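Notes from the Pliltden lab visit
February 15, 2024
By Naledi Fourie

The manipulation group at Pliltden opened its lab to outside visitors for one afternoon this month. I attended on behalf of our integration team, mainly to hear about the demonstration filtering work that Ishbel Tosh and Shamim Siddiqui presented in outline at a workshop last year. These notes cover the method, the result as it was reported to us, and the parts of the discussion that bear on our own handling problems. Slides have been promised but had not arrived when I wrote this.

The lab occupies the ground floor of the MacBrayne building. Visitors were taken through in small groups. Mine had people from a packaging firm, two graduate students from another department, and Lorna Cruickshank of Bakum, who asked most of the better questions and whose company handles glass containers for a living. The talk came first, in a seminar room upstairs, and the floor session followed.

The problem

The group trains bimanual policies from teleoperated demonstrations. An operator drives both arms through a task, the joint positions and camera streams are recorded, and a network is trained to predict short sequences of actions from the current observation. None of that is new, and Tosh spent very little time on it. Her subject was what happens to the training set between recording and training.

Teleoperated demonstrations contain a lot of hesitation. Operators pause before a grasp, back off, try again at a different height, or leave one arm idle while they attend to the other. A policy trained on all of this reproduces the pauses. In a single-arm task the cost is mostly time. With two arms sharing a workspace it is worse, because an idle arm that happens to be parked in the middle of the table becomes something the policy has learned to steer around, and the parked position differs from one operator to the next.

The usual remedies are to discard whole demonstrations that look poor, or to cut out segments in which nothing moves. Both were tried at Pliltden. Discarding whole demonstrations threw away good grasps along with bad approaches. Cutting still segments was worse than doing nothing: some of the pauses are functional, such as the short wait after the fingers close and before the lift. With those removed, the policy began lifting before the grip was established.

The method

The approach they settled on is called Musimari, after a place name in a former colleague's home district, and it scores segments instead of deleting them. Each demonstration is divided at gripper events, meaning any opening or closing command on either arm. Within each segment, a small model trained on the full set predicts the next second of motion for both arms. The segment is then scored by how well that prediction holds up against the other demonstrations that pass through a similar state. Segments that agree with the rest of the set get a high weight in training. Segments that disagree are kept at a low weight.

The pause after finger closure occurs in nearly every demonstration, so it agrees with the set and keeps its weight. A pause caused by an operator thinking occurs at arbitrary points, agrees with little, and loses weight. No one labels anything by hand.

The detail that took longest to get right, according to Siddiqui, was the definition of a similar state. Their first version compared the joint positions of both arms together. It failed as soon as one arm was idle, since the idle arm could be almost anywhere and nearly every state looked unique. The present version compares each arm separately and then applies a correction when the two grippers come within a set distance of each other. Siddiqui described the distance as tuned by eye. It has not been varied systematically, and he listed that among the things they would want to do before publishing.

The task

Colored glass vases are used as the test objects. The operators pick them up, move them and put them down upright, in arrangements that change between recordings. Glass was chosen for two reasons given in the talk. Transparent and tinted surfaces are hard on the depth sensing, so the policy is pushed toward using ordinary color images. A glass object with a round body also punishes a careless grasp, which makes the effect of the data weighting easier to measure than it would be with foam blocks.

On the floor, we stood behind a tape line while Ishbel Dunbar ran the station. It is a plain setup: a wooden tabletop inside a black metal frame, an arm on each of two opposite sides, and a desk for the operator off to one side.
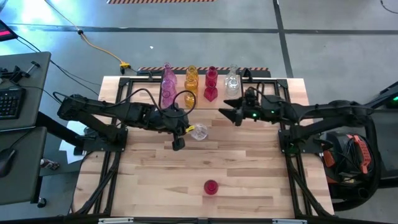 Two-arm station with the glass test set. The left gripper has the small clear vase.

Dunbar said the crowded row is the arrangement she regards as the real test. A vase standing by itself can be approached from many directions, and the demonstrations reflect that. In a row, the neighbors rule out most approaches, the operators converge on the same few, and the segment scores come out high. The spread-out arrangements produce more varied demonstrations and lower scores. That is the reverse of what I had expected, and it raises a question I return to below.

She also pointed out that the vases differ enough in neck and body that a single grasp height does not serve for all of them. Early policies trained on unweighted data tended to settle on a compromise height, which suited the squat shapes and was poor for the tall narrow ones. I asked whether the policy is told which vase to take. It is not. The order is left to whatever the demonstrations imply, and a language-conditioned version is planned but not started.

The result

The full training set holds 1,000 demonstrations. Evaluation used 253 trials for the weighted policy and the same number for the baseline, which was trained on identical data with all segments at equal weight. The weighted policy completed 216 of its trials. Completion meant that every vase required by the trial ended upright on the table with no contact fault recorded.

I do not have the baseline count. It was shown as a bar on a slide without a printed value, and it was clearly lower. Cruickshank asked for the number and was told it would be in the written version. Until then I would treat the size of the improvement as unknown, though its direction seemed clear enough from the plot.

Failures of the weighted policy were sorted by type. The largest group consisted of releases made slightly too high, with the vase tipping on contact. Next came grasps that closed on the neck of a vase and slid. Collisions between the arms were the smallest group. Tosh attributed the last of these to the separate scoring of each arm, but there is no experiment that isolates it. The version with joint comparison was abandoned before the current evaluation protocol existed, so the two cannot be set side by side.

The weighting step itself is cheap. The small prediction model trains overnight on a single workstation, and scoring the set takes less time than that. The policy network and its training schedule are unchanged. For a group that already has recorded demonstrations, trying the method would mean adding one preprocessing stage and one weight per segment in the loss.

Points raised in discussion

Cruickshank's main objection concerned rare but correct behavior. If one operator out of several has found a better way to pick up a particular object, those segments will disagree with the rest and be weighted down. Siddiqui accepted this. The method measures agreement, and agreement stands in for quality only when most of the demonstrations are decent. Their operators are experienced, and he would not expect the scores to mean much on data from beginners.

My own question followed from Dunbar's remark about the spread-out arrangements. If open layouts produce varied demonstrations and low scores, then the weighting shifts the effective training set toward crowded layouts, whether or not that is wanted. Tosh said the weights are normalized within each arrangement type to offset this. The arrangement type is entered by the operator at the start of each recording, which means there is one hand label in the pipeline after all. In our case the bin contents are not known in advance, and we would have to find some substitute.

One of the students asked about the choice of gripper events as segment boundaries. Tasks that involve pushing or wiping have few such events and would yield very long segments. The group has not tried any. Dunbar thought a change in motor current might serve as a boundary, but no one present had data on it.

There was a short exchange about lighting as well. The recordings were all made under the ceiling lights in the same room. Reflections on the glass move with the cameras and with the arms, and the color images are the main input, so performance under other lighting is an open matter.

Relevance to our work

I see 2 items worth following up. The first is the failure of simple pause removal. We currently strip still segments from our own recordings, and the early lifting described in the talk resembles the fault we log on the small-parts cell. Retraining with the pauses left in would cost us very little and can be done before the slides arrive.

The second is the per-arm state comparison. Our cell has one arm and a moving fixture, and the same difficulty should apply if the fixture position is treated as part of the state. I have asked Siddiqui for the form of the proximity correction. He was willing to share it once the threshold has been checked against at least one other object set.

The group expects to repeat the evaluation with a second pair of arms later in the year. Requests for the written version should go to Tosh.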